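Household Robotics Club: Progress Notes, 2 June 2020

The Dromum team has moved from the bench to the bathroom set. The task for this term is tidying a sink counter with two arms, using the head camera and no markers on the objects. Viorica Buzatu wrote the grasp planner in April, and Nouhaila Samir maintains the logging code.

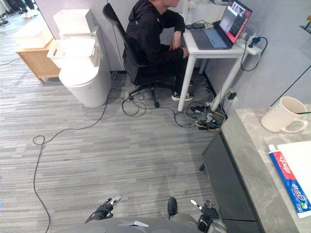
Each trial is capped at 200 seconds. The log now holds 1,151 trials, of which 600 have been labeled. Begoñe Paredes is labeling the rest and would like a second pair of eyes on the failed grasps. Tubes remain the weak point - the planner tends to pick the cap end, and the grip slips on the taper. 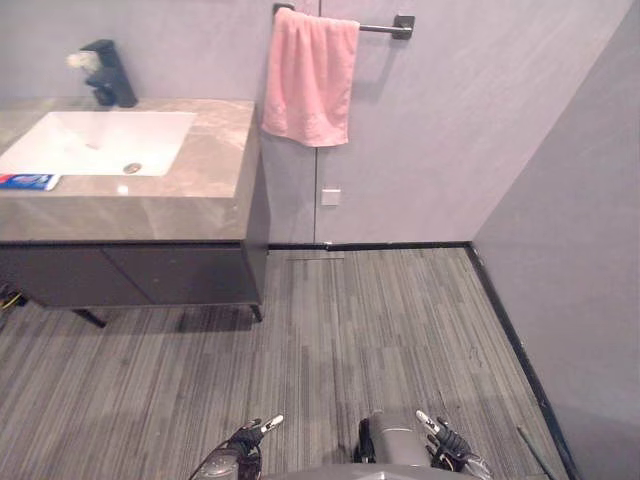 Calibration of the left wrist drifts over a long session. Müzeyyen Coşkun has added a check at startup that compares both arms against a stored pose and stops if the error exceeds 2 mm. Members should pull the current branch before their next slot. Slot requests go to Ecaterina Ghiță.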